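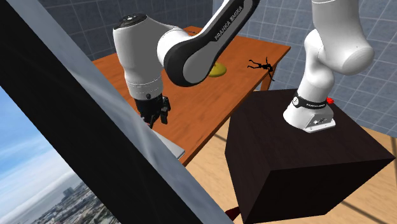
Slide 1. Hi, thanks, name. Thank Serpil for the invite. Don't do the train joke.

Why the Mundville branch library dropped late fees. Say up front: I was against it!! Voted no in January.

Slide 2. Old rules. 13 cents a day per book, cap at 8 dollars. Ask room who has ever hid from a librarian. Wait for hands.

Slide 3. Eino's story (he said ok to use it). Kids' picture book, lost in a move, family stayed away four years. Slow down here, I rushed it at Praditz.

Slide 4. What we did
- wiped old fines, all cards
- lost book = still pay for the book. People always miss this, say it twice
- reminder texts, two before due date, one after
- letter home, plain words, Ilham wrote it, read first line out loud

Slide 5. First month. 123 cards back in use. Some 100 overdue books in the drop box, one of them a cookbook from before I worked there. Front desk much calmer acording to Chrysanthi.

Slide 6. What went wrong. Holds on new novels got slow. DVDs, ugh. Texts went to dead numbers. Fix = ask for phone at every checkout, takes a sec.

Skip 7 if short on time, its just the budget table. Othmane has copies.

Slide 8. Questions. If they ask about the school cards, thats a different budget, send them to Serpil. Sign-up sheet is by the coffee. Give back the clicker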